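Damp patch on chimney breast, 1871 terrace, only in wet weather with wind from the west

Home repair and maintenance > Walls, damp and plaster

Posted by Presta86
January 17, 2023

I have a damp patch on the chimney breast in the back bedroom of a mid-terrace house built in 1871. Solid brick walls, slate roof, shared stack with next door. The fireplace in this room was bricked up and plastered over by a previous owner. There is no vent in the blocked opening that I can find. The fireplace below it, in the kitchen, was also removed, but the breast is still there.

The patch is on the left side of the breast, starting 900 mm above the skirting. It is brown at the edges and feels tacky to the touch when the weather is muggy. It gets darker after rain with a strong westerly and fades over the following days, but never goes completely. I have painted it twice with stain block and it has come back through both times.

A roofer looked from the ground and said the pots were open and the flashing was "probably all right". A damp-proofing firm wanted to inject a chemical course at ground level, which I did not follow, given that the wall below the patch reads dry on their own meter.

What I would like to know is whether the water is coming down the flue or through the stack, whether the brown stain is soot, and what order to do the work in. I would prefer not to pay for scaffolding more than once.

Ieuan Samuel

There are two separate problems and they need separating before any money is spent.

The first is liquid water getting in at or near the roof line. The second is salts in the plaster and brickwork. A flue that burned coal for decades has sulphates and chlorides all through the inner face of the brick, along with tar. These salts draw moisture from the air. That is the reason the patch feels tacky in muggy weather with no rain. It will go on doing that after the leak is cured, and no paint will hold over it for long.

The brown colour is soluble tar and soot products carried through the brick by water. It is normal on an old breast and tells you that water has passed through the flue wall at some point. It does not tell you when.

For the liquid water, the usual entry points on a stack of this age are as follows.

Open pots on a disused flue. Rain goes straight down and soaks the brick from inside, generally at the bends. Fit a ventilated cowl or a capping hood. Do not seal the pot with mortar.

Flaunching. This is the mortar bed the pots sit in. It cracks and lets water into the top courses.

Pointing. Cement mortar on soft brick is common on these houses. It shrinks, leaves hairline gaps on the weather side and then stops the brick drying out. Have it raked out and redone in lime.

Flashing and back gutter. The back gutter is the one that gets missed, as it cannot be seen from the ground. A roofer who has not been on the roof has not inspected it.

The connection with a westerly points to pointing or flashing on that face. Open pots would give you damp after any heavy rain, whatever the wind direction.

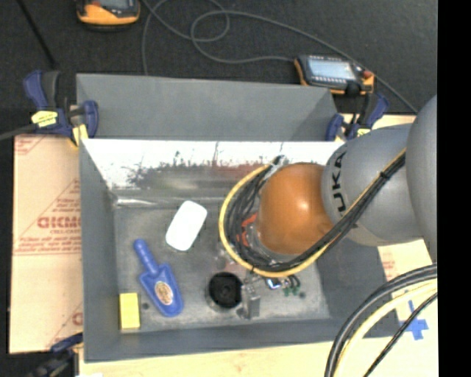

How long should the breast be left to dry before it is replastered?

Leave it through one full summer at least. A solid brick breast dries slowly, and if you start the work in June it is unlikely to be ready by autumn. Hack the old plaster off to 300 mm beyond the visible stain, open a vent in the blocked fireplace, and keep the room lightly heated. Brush off any white deposit as it appears, with a dry brush, and bag it. Do not wash the wall.

When it has dried you have two options. One is a lime plaster, which copes with residual moisture but may still show some staining. The other is to fix a studded plasterboard lining clear of the brick, with a gap behind it and the flue vented through to the room. The second is the more reliable where the salts are heavy. Do not use ordinary gypsum plaster directly on the old brick.

Order of work: roof and stack first, including cowls on both your flues; then the vent; then strip the plaster; then wait; then refinish. Before the scaffold goes up, write to next door. Half of the stack is theirs and the party wall rules may apply depending on what is done. If their pots are open as well, have them capped on the same visit.

I would not have the injection done. It deals with rising damp at the base of a wall and you have described neither the place nor the pattern.

Grarnari

Had the same thing in my mum's house and it was the flashing. Roofer did it in lead off a ladder, no scaffold needed, but it was a low roof. The stain did come back a bit so we put a wardrobe there.

Desa Mathias

Agree with most of the first reply. Two additions.

Check the loft before you pay anyone. Go up with a torch during or just after rain and look at the brickwork where the stack passes through. If the brick is wet on the west side from the roof line down, it is flashing or pointing. If the outside of the stack in the loft is dry and the bedroom patch is still darkening, suspect the flue itself. It costs nothing and takes ten minutes.

Also find out what is holding the stack up. You say the kitchen fireplace was removed but the breast remains, so it may well be complete, but confirm that nobody has taken out part of the masonry behind the units. I have seen a breast cut away at ground level and left sitting on a pair of undersized brackets. If there is any doubt, get a structural engineer to look before the roofer adds weight at the top.

On cowls, ask for the type that is strapped to the pot. The push-in ones lift in high wind.

Presta86

Thank you. I have been into the loft. The west face is wet for four courses below the slates and the other faces are dry, so I am getting prices for the flashing, back gutter and repointing together. The breast in the kitchen is intact down to the floor. I will leave the plaster until the stack is done.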